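From: Myung-ja Cheon
To: Margate Repair and Lending list
Date: May 6, 2023
Subject: Re: Keys, tags, and the drawer of shame

Sizwe Van der Merwe wrote:

> Hi all,
>
> I went to let the upholstery people in last night and spent a good
> part of my evening on the front step trying keys. We have a hook
> board with 17 hooks and as far as I can tell no system. Two of the
> keys are marked "side," and neither of them opens anything on any
> side of the building. One is marked "Kwon?" with the question mark.
>
> Could someone who understands the keys please write down how the
> keys work? I would do it but I am the person who does not
> understand the keys.
>
> Also, is there still a plan to sort out the front desk before June,
> or have we decided to live like this?
>
> Sizwe

Sizwe, thank you for this. I am the one who wrote "Kwon?" and I stand by the question mark. The Kwon building next door used to share our trash enclosure, there was a padlock, and at some point one of us had a key to it. Whether this is that key is a matter I have been meaning to look into for three years. I walked over this morning and tried it. The padlock is gone and so is the enclosure, so I suppose the question is settled. I've taken it off the board.

As to the two marked "side," they belong to the old side door, the one that was bricked up when Flanon redid the east wall. I would like to throw them out. I know at least one of you is going to write back and say we should hang on to them, so please do that by the end of the month and say in your message which part of the brick you plan to put them in.

On the general question, there was a system once. It was colors. Red was for doors and blue was for things that aren't doors: the tool cage, the cash box, the thermostat cover. It worked fine until we ran out of red tags and put the new back door key on a green one, and then someone with a tidy mind decided green must mean "back" and made the back window lock green too. After that it was every man for himself.

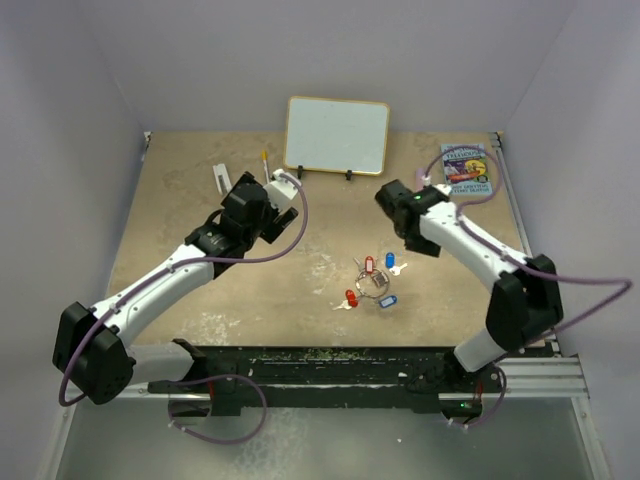

What I would like is to go back to the old way, with small sets and no hook board. The hook board only looks organized. People take a key off hook 9, put it back on hook 11, and go home feeling good about themselves. A ring is harder to put back wrong. Two red tags and two blue ones on one plain metal ring is as much as a person should be asked to carry, and the tags have a label window, so write in the window. Please don't write on the plastic itself. We have tried that with four kinds of pen and every one of them came off on my hands. Block letters, the name of the thing the key opens, and no initials. "BD" has been read as back door, basement door, and, in one case, Brenda.

I would make up three rings. One lives with whoever is opening that week, one stays in the cash box, and one goes to Sizwe, who has earned it. The cash box key obviously can't live in the cash box. I mention this only because of last winter.

Now the front desk. Yes, there is still a plan, and no, we have not decided to live like this, though I can see how you'd get that impression. I went through the top drawer and the pile behind the register and sorted it into stays, goes, and belongs to somebody.

Staying: whiteboard markers that write. I tested all of them. There were a great many and we now own 7. If you pick up a marker and it's dry, the correct place for it is the trash. Putting it back for the next person is how we got here. A small whiteboard stays as well, for the day's loans and returns and nothing else. It is wiped at closing, so if you have written something on it that you want to keep, copy it down first. I'm still hearing about the soup recipe.

Going: the Jundus label maker. It has been a good servant to somebody, but it takes a tape cartridge that can't be had anymore, and I've grown tired of being told that a cousin knows a place. Also going are the rubber bands, which have fused, and 183 business cards with the old phone number on them. I did count those. It was raining.

Belongs to somebody: one of the Treehouse books by Andy Griffiths and Terry Denton, a paperback, which I take to be a kid's from one of the Saturday repair mornings. I read more of it than I meant to while I was supposed to be doing the drawer. I'll hold it at the desk. There is also a single gardening glove and a retainer in a case. I would like the retainer to go home soonest of all.

Money, before anyone asks. New tags and three rings will come out of the petty cash and won't trouble anybody. Changing the front lock is a different story. The quote I had was for the full master key arrangement, every door in the place, and it came to roughly $3000, so we are going to be writing in the little windows in block letters for a good while yet.

If you have a key to this building at home, in your car, or in the bowl where you keep such things, bring it in before the June meeting. No questions will be asked. I would quite like to ask them, but I won't.

Myung-ja

P.S. Sizwe, the front door key was the one on hook 14. It sticks. You have to pull the door toward you while you turn it, so you probably had the right one early on.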